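4.3 Fault During the Cushion Retrieval Trials

In October the Flevutar platform stopped without warning in 5 of 28 trials. Each stop occurred as both arms reached toward floor level. The log showed a shoulder overcurrent trip at 700 ms, well before the 2000 ms limit set in the Civus controller.
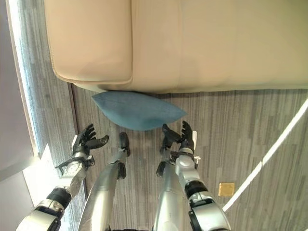 The limit had been entered for the left arm only — the right arm kept its default value. After a stop, the arms held position and the operator used the emergency switch before approaching. The remaining trials were postponed until both values had been checked.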